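Right, thread on the two-handed stuff, as promised ages ago. Typing between takes so bear with me

Short version for anyone new: we're gathering demos for Birhane, which is our policy for tabletop jobs with both hands. Person drives the arms, we record everything, model learns from the recordings. 17 April 2025 is the cutoff for this batch so it's all a bit frantic

Where we are. 819 demos kept. Target is 920. Looked fine on the spreadsheet last week, looks less fine now

The task on paper: round thing goes on plate. One hand deals with the plate, other hand deals with the round thing. A toddler could do it. Our policy can't, not yet, it does one half and then sort of forgets it has another arm
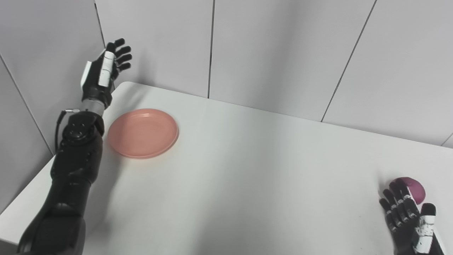

Waiting is the bit we under-recorded. In the first batch every demo had both hands busy the whole time, becuase drivers hate leaving an arm idle, feels like slacking. So the model never saw an arm just stay put. Now we ask for proper holds - left hand up and open, well clear of the plate, while the right one has its fingers round the purple ball. Boring to drive. Worth loads in training

How long a hold? We argued over this for most of a morning. Landed on 2 seconds minimum. Heriberto Londoño wanted 5 and he may yet be right, the shorter ones get eaten when we downsample

Someone asked about the driving kit. It's the Trundeck rig, same as last year, new firmware. Less lag than before. Still drifts on the left wrist if you leave it on over lunch so we re-zero after every break, no exceptions, yes even you Neville

Neville Dunmore is our best driver by miles btw. Problem is he's too good. His demos are so smooth there's no recovery in them at all. Model trained only on Neville falls to bits the first time a grasp slips

So a chunk of the remaining takes are deliberate near misses. Come in a bit wide, stop, back off, correct. Label it "recovery" in Boltent and NOT "fail". Please. I spent an entire evening un-failing good takes

More on labels while I'm cross. A fail is: dropped it off the table, plate flipped, arm hit its limit. Everything else stays in. Slow is fine. Ugly is fine, I like ugly

Next thing, start poses. Old batch nearly all started from the same home position and you can see it in the rollouts, policy wants to go home before it does anything. Wastes ages. New rule is you start wherever the last take left you, within reason

Also been asked why not just do it all in sim. We do some! Sarnevetti does the sim side and it's good for reach and for getting the arms not to clout each other. Fingers on a small round thing though - contact is still rubbish in sim for us, so real takes it is

Which brings me to the approach phase, where most of our bad rollouts go wrong. Both hands near their objects, neither commited yet. Model dithers. We're recording it from loads of slightly different spots

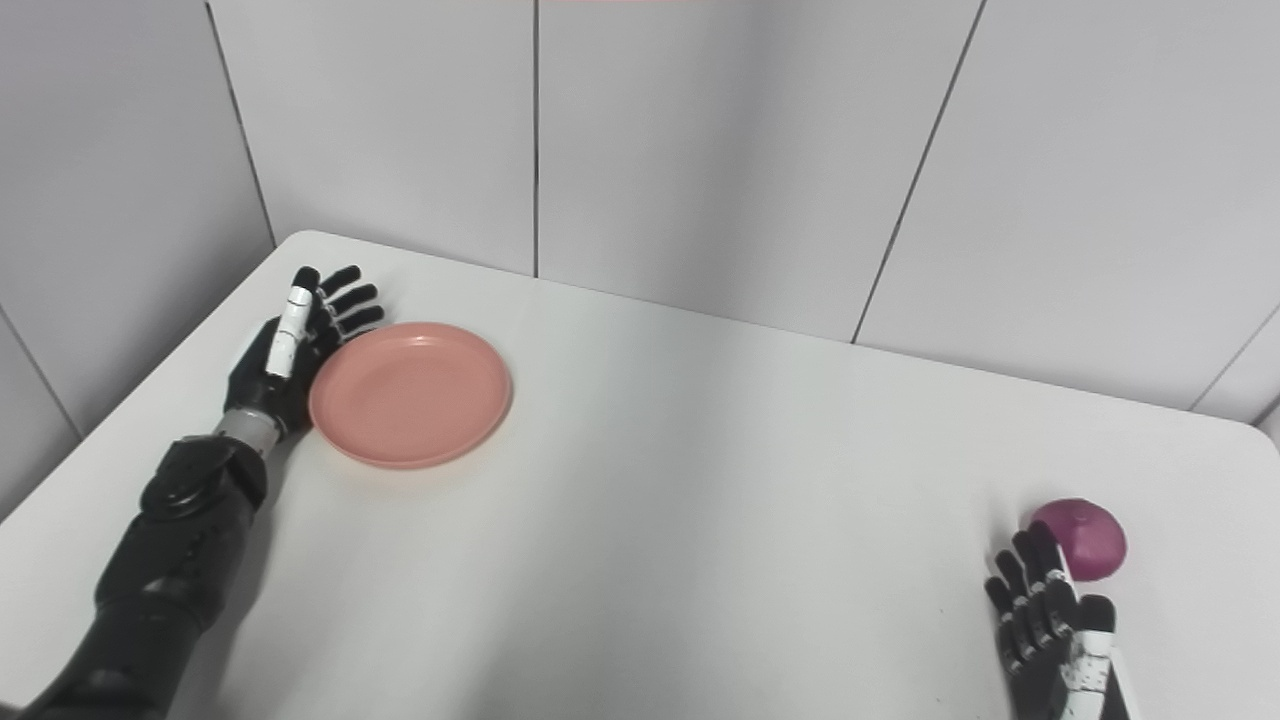 CHECKLIST FOR DRIVERS (screenshot this)

Re-zero the wrists. Both. Check the log says so, don't trust the beep

Objects down by hand, then step right back before you hit record

Shift the plate a bit between takes. If it feels like the same spot as last time it is the same spot

Pause before the grasp is OK. Wiggling is not OK, we can't filter it out and the model copies it beautifully

One take, one label, straight away. Not in a bunch at the end of the day when you've forgotten which was which

Swap drivers when your shoulders go. You can see tired driving in the data, the elbows creep up

Ok that's the list

Training run kicks off once the batch closes, first rollouts early May if the cluster queue behaves. Will post the bad ones as well as the good ones, the bad ones are more use to everybody

Couple of people asked if the set will be public. Want it to be. Needs a tidy first and a readme written by someone who isn't me

Back to it, Neville's re-zeroed and giving me a look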